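Chapter 2
Finding Things Without Being Told Where They Are

I came to this method sideways. At Dalgleish I'd been teaching an arm to find seat bolts, and I was sure the hard part would be the grip -- silly me! Black fasteners in black trim on charcoal carpet gave our detector nothing to hold on to but a thin ring of glare.

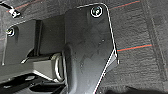 Rosemarie Fuchs wrote in the margin of my draft that glare moves when the wrist moves, so why was I treating it as a landmark? Fair point, and it's how we ended up scoring each view by how well it agreed with the next one. We ran 393 trials that way in September, on hardware and on household clutter (a shelf of plush toys is a wonderfully nasty test).

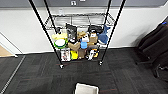
I kept the same scoring for both jobs and changed only the search radius, and you'll do the same in Section 2.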